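Gronden's Saturday market is getting its fruit hall back

After two winters of rain blowing in under the old roof, the covered fruit hall at the Gronden market opens again in May, and there is so much to look forward to! The stalls that have been squeezed along Shezi Street will move back inside, there will be proper lighting for the early starts, and shoppers will finally be able to pick through the apples without holding an umbrella in the other hand.

The hall will have room for 21 stalls, up from the 15 or so that could fit along the street. Most of them are going to names that regulars already know. The plum and cherry growers from the Pludiner valley have taken the long side by the east doors, where the morning light comes in, and the mushroom stall gets the cool corner it has been asking for since forever. Two spots are being kept open for people who only have something to sell for a few weeks a year (backyard figs, a glut of quinces, that kind of thing), and they can be booked a week at a time.

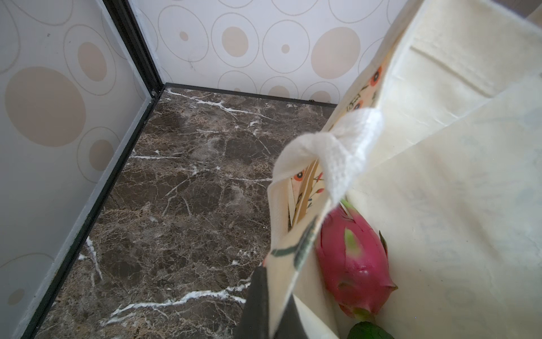

What has people talking, though, is the tropical table. Until now, anyone in town who wanted a papaya or a ripe mango had to take the bus to Illix and hope. From opening day one stall will carry nothing else — passion fruit, lychees when they're in season, dragon fruit, green coconuts, and the small sweet bananas that never seem to make it to the supermarket. There will be a cutting board out all morning, so you can try a slice of something before you buy a whole one. If you've never had a really ripe mango over the sink with your sleeves rolled up, you are in for a treat.

The market is also going bag-free, or close to it. Stalls inside the hall won't hand out plastic carriers, and paper will be kept for soft fruit like raspberries and apricots. Everything else goes straight into whatever you bring from home. Baskets, backpacks, an old pillowcase, a wheeled cart — it's all fine. Forgot yours? A lending rack by the main doors will have clean cloth bags to borrow and drop back the next time you're in. The street market tried the same thing last summer with one small rack, and 2,408 bags were borrowed before the season ended. A good number of them even came home again!

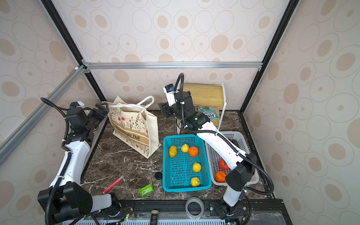 Room for a canvas tote on market day.

The work on the building itself is nearly done. The roof is finished, the drains have been dug out and relaid, and the old iron columns have been scraped back and painted the same dark green they wore when the hall was first built. The floor still needs its last coat of sealer. The big clock over the west doors has gone off to be repaired and should be ticking again by summer, though it may miss the opening.

Getting there will be easier too. The number 40 bus will stop right outside on Saturdays, and there will be new bike stands on the Shezi Street side. Drivers can use the school lot until 2 in the afternoon. The street stalls will keep going every Saturday up to the move, so there's no gap in the egg supply, and the bread van is staying exactly where it is.

Growers who want one of the short-season spots should put their names down at the market office soon. The office will have the stall map up in its window all week, and it's well worth a look, even if you only want to plan your route to the cherries.
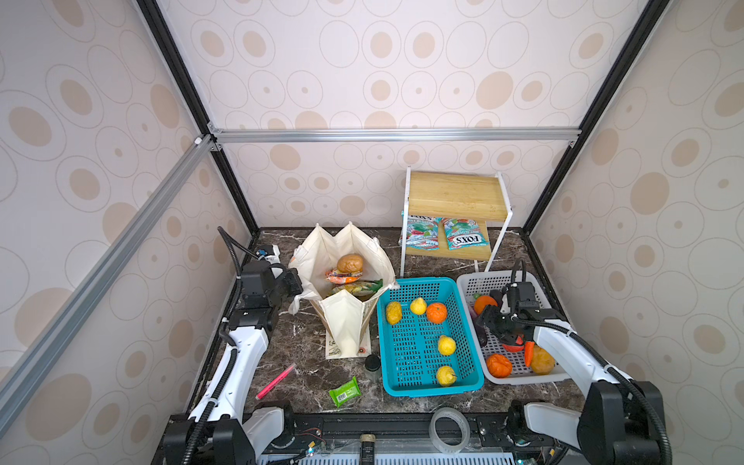
GRONDEN, Tue 28 March — One late addition to the plans, and it's a lovely one: the hall will have a swap table. Bring jam, take pickles. Bring seedlings, take a jar of honey. The table will be set up beside the lending rack every Saturday morning, with no money changing hands and only two rules, which are that jars must be labeled and nothing can need a fridge. Tomato seedlings are expected to be the big thing in the first few weeks, so if you have extra plants on the windowsill, keep watering them. Doors open at 7 on market days, and the coffee cart will be there half an hour before that.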